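Tabletop refinish, part two: reading the grain

Posted 6 April 2023

I bought the table from Colm Keogh in Tilton in February and have now settled on a finishing schedule.

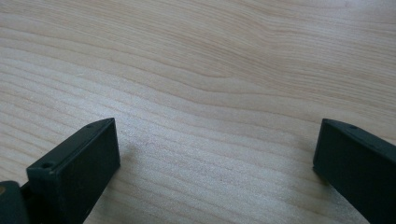
Grain and sanding direction

The top is pale blond wood with wavy grain running mostly crosswise. On one side the lines are tight and nearly parallel. Elsewhere they bend into a shallow arch, and that area needs the most attention. I sand along the general run of the grain and do not try to follow the curve. Final grit is 220, by hand, with a cork block.

Finish

Oil would warm the color too much for me. I use a water-based matte topcoat, three thin coats, with a light pass of 320 between the first and second. Leave it overnight before the third.

Checking the surface

Stand at one end and look across the top at a low angle toward the window. Swirl marks show up inside the reflection long before they show anywhere else. Mark them in pencil and sand again.

Legs are next. Darragh Kavanagh has lent me his clamps until then.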